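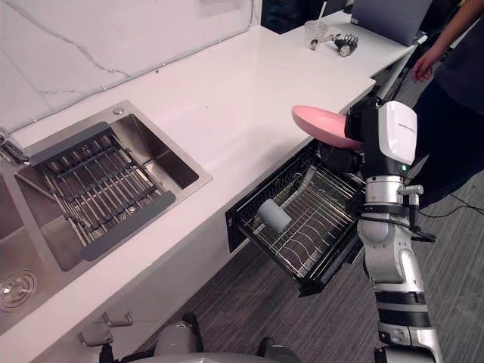 Plate and drawer rack at the Herkier demonstration, June.

Brellport Shared Kitchens Association
Minutes of the June meeting, held in the upstairs room, 2 pm

1. Minutes of the previous meeting
Accepted, with one spelling correction under item 4.

2. Report on the visit to Herkier
Eighteen members went to the open day at the Herkier workshop on Van Loon Road. The visit had been arranged after the question of robots for clearing up was raised at the general meeting.

The group was shown a robot working at a kitchen counter with a sink and a pull-out drawer rack for plates. The part most members wanted to see was the plate being held on its edge over the open rack. The gripper is black with a white cover and has a small green light on it. Herkier staff had a laptop open on a side table next to the counter.

Points noted by those who went:
The drawer rack has wire slots, different from the ones in our own kitchen. Our racks are older and two are bent.
Cables ran across the carpet. Herkier said the model offered for hire, the Fernow, runs on a battery. Members asked to have this in writing.
Staff said the robot has been tried with plates and cups. They would not give a figure for glassware.
The talk before the demonstration went for 20 minutes and several people at the back had trouble hearing.

3. Discussion
One member felt the robot was too slow to be any use after a community lunch. Another said speed mattered less if it could be left to work once everyone had gone home. It was asked whether it could manage the big serving platters. Herkier had told the group that platters were not part of the demonstration and that it would need to come back to us on this.

The hire cost for a trial was quoted at nearly $3,000, delivery included. The meeting agreed this could not come out of the kitchen budget. A grant was suggested. There was also a view that the money would be better spent on a second dishwasher, and the meeting did not settle the matter.

4. Actions
Write to Herkier for the hire terms, including the battery and who pays for breakages.
Measure the doorway and the space in front of our sinks.
Get a price for new plate racks regardless of what is decided about the robot.

5. Other business
The tea urn is leaking again and has been labelled. Tea towels are to be taken home and washed by whoever closes up.

Meeting closed at 3.40 pm.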